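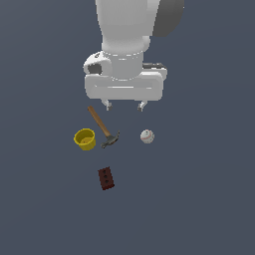 Questions about Rokier

What is Rokier?

Rokier is a simulation package for people who teach robot arms to pick things up. You get a simulated arm with a parallel gripper, a library of objects and a set of ready tasks. It is made by Venckus, a small company, and we answer the support mail ourselves.

Which objects are in the library?

The basic library has 200 objects. Many of them are everyday things: a hammer, a yellow cup, a baseball, a brick with three holes. The extended library has 1,722 and is sold separately.

Can I add my own objects?

Yes. You need a closed mesh and a value for the mass. If you leave the mass empty, Rokier calculates it from the volume and a default density, and for hollow objects the result is usually too heavy. Please check it before you start a long run.

Why is the background so plain?

The default surface is one flat grey, so that new users can see the objects easily and the rendering stays fast. You can change the colour or put your own texture in the settings under Surface. The licence price is the same.

Do I need a real robot?

No. Most of our customers work only in simulation for the first months. When you want to move to a real arm, you need the Justton bridge, a separate programme which sends the same commands to the hardware. Please read the list of supported arms first – it is shorter than we would like.

What computer do I need?

A normal desktop with a separate graphics card is enough for one arm. For many scenes at the same time you need more memory. We have tested up to 1,000 scenes on one machine, but without camera pictures. With camera pictures the number is much lower and depends on the size you choose.

My gripper closes but the object slips out. Is it a fault?

Usually not. Look first at the friction value of the object, then at the closing force. Round objects such as the ball are more sensitive to both. If the object jumps away at the moment of contact, make the time step smaller.

How does the licence work?

One licence is for one computer and runs for a year. Schools and universities can ask for the Grurkano plan, where a whole class shares one licence server. Upgrades inside the year are free.

Can I try it before I buy?

Yes, the trial has all the functions and the basic library, but you cannot export the recorded data. No payment card is needed.

When is the next version?

We plan it for November. Projects saved in the present version will open in it without changes, except those with custom sensors – these must be exported again.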